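Home | About Ivholm | Courses | Get involved | Contact

Would you like to spend a winter writing letters?

Ivholm is looking for 16 people to join our letter-writing circle, which starts again in November and runs until the days get noticeably longer. You don't need to be a writer, and you certainly don't need beautiful handwriting (mine is dreadful, as anyone who has had a card from me will know). You only need to enjoy hearing about other people's lives and be willing to tell a stranger a little about your own.

Each of you will be paired with someone from our sister group in Brarnasard, and we ask for one letter a fortnight. Most people settle at 500 words or so, though last winter's longest ran to well over 1000 and was read with great pleasure at the other end – twice, I'm told!
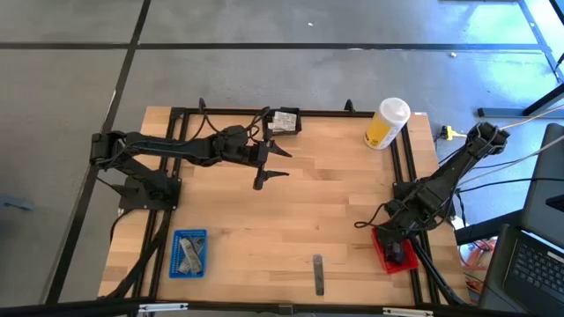 Wooden tabletop at Ivholm.

We meet in the evenings at 7 pm for tea, stamps and a good deal of chatter. Jeanine Verstraete will lead the first session and bring her box of old postcards, which is worth the journey on its own. Paper, envelopes and postage are all provided, and there is no fee.

To apply, send a few lines about yourself to Reijo Vuorinen at the Ivholm office. Tell us what you like to talk about, and whether you would prefer to write in English or Dutch. We do read everything, and you will hear from us either way.

Shared 48 times | 3 comments

Contact us | © Ivholm | Back to top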